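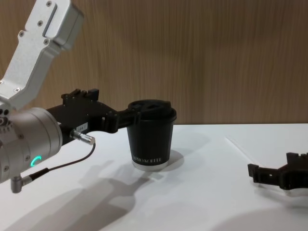
By the Jisis bench team, for the Plarwood two-arm manual
Section 4: Recording the cup handover set — last revised in March

Welcome to the fun part! By now both arms are mounted, homed and talking to the control computer (Sections 1 to 3), and you can start recording the demonstrations that the handover policy learns from. The task is small: the left arm holds a lidded paper cup, the right arm comes in and takes it. We picked it because so much of two-arm work is packed into it — timing, grip force, and the awkward moment when both grippers have hold of the same light, squashy object.

The method comes from our Losard study, where we compared policies trained on plain handovers with policies trained on what we call staggered starts. In a staggered start the recording begins with the left gripper already closed on the cup and the right gripper open and waiting a short way off. We trained both on the same number of episodes, 1,007 each, and the staggered set gave us far fewer dropped cups. We were delighted, and we think you will be too.

4.1 Before you record

1. Clear the table of everything except the cup. A plain white top works well, and small seams in the surface do no harm.

2. Check that the cable on each gripper is fully seated at both ends. Leave a loose loop between the gripper and the wrist. Turn the wrist joint slowly through its full range by hand and watch that the loop never pulls tight.

3. Power up and wait for the green arc on the wrist light. Any other color means the arm isn't ready; see Section 2.6.

4. Write the number from each gripper's sticker into the session sheet, left and right. Finger wear differs from one gripper to the next, and you will want that number when you compare sessions later on.

5. Start the recorder and make a short test file. Open it and scrub through. Both grippers and the whole cup should be in view.

CAUTION: Use empty cups only. No water, no coffee, not even a splash. The connectors on the gripper are not sealed.

4.2 Setting the staggered start

6. Stand the cup upright between the two arms, with the lid pressed on all the way round.

7. Bring the left gripper in from the side and close it at the rim, against the lid. Use the lowest force setting that holds. The lid stiffens the top of the cup a great deal, and a grip lower down on the paper tends to leave a crease.

8. Leave the base of the cup on the table. Do not lift yet.

9. Bring the right gripper in low, near the height of the cup's base, with its fingers open and pointing at the cup. Leave a clear gap. The width of the gap should change from one episode to the next, and a sloppy hand is a good thing here!

10. Hold both arms still for 15 frames, then press Mark. The recorder stores this as the start pose.

NOTE: Printed cups are fine, and we prefer them. Lettering on the side gives the vision model something to lock onto when the cup turns. Rotate the cup between episodes so the print doesn't always face the same way.

4.3 Recording the handover

11. Lift the cup straight up with the left arm until it is clear of the table.

12. Move the right gripper in and close it on the body of the cup, below the left fingers. Go gently. You are looking for contact, and the force trace will show a small bump when you get it.

13. Keep both grippers closed for a moment. New operators always rush this step, and it's the one the policy needs most. If the overlap is too short, the model learns to let go on a guess.

14. Open the left gripper and back it away along the line it came in on.

15. Set the cup down with the right arm, open the fingers, and press Stop.

16. Tag the episode Good, Slip or Drop. Keep the slips! A recovered slip is some of the best training data you can collect. Drops go in their own folder and are used only for testing.

CAUTION: Keep hands off the table between Mark and Stop. If the cup tips over, stop both arms first, then reach in.

4.4 How many episodes?

Record 200 episodes before your first training run. At that point the policy will look clumsy, but you should already see the right gripper slow down as it gets close to the cup, and that's a really exciting thing to watch the first time. Swap the cup whenever the rim goes soft.

Train for 3,000 steps and look at the overlap plot before you do anything else. A healthy plot has one clean hump. Two humps usually mean that two operators had different habits in step 13, so sit down together, agree on a hold time, and record a fresh batch.

4.5 If things look wrong

Right gripper closes on air: the start gaps were too much alike. Record more episodes with wider ones.

Cup twists during the overlap: the two grippers are pulling against each other. Lower the force on the left side first.

Lid pops off: you are gripping too high or too hard. Move the left fingers down a touch and repeat step 7.

Policy waits forever at the start pose: check for long pauses after Mark. Trim them with the Losard clip tool and train again.

Lighting is worth a word as well. Arm shadows on the table are fine, and ours move around all through a session. Leave the lamps alone once you have started a batch, though, and record a second batch under different light if you want the policy to cope with both.

Section 5 covers running the trained policy on both arms.

Related items
Section 3: Homing and aligning two arms
Section 5: Running a trained handover policy
Gripper force settings, quick table
Losard study: staggered starts and dropped cups
Van der Linden finger pads: fitting and care
Plarwood recorder release notes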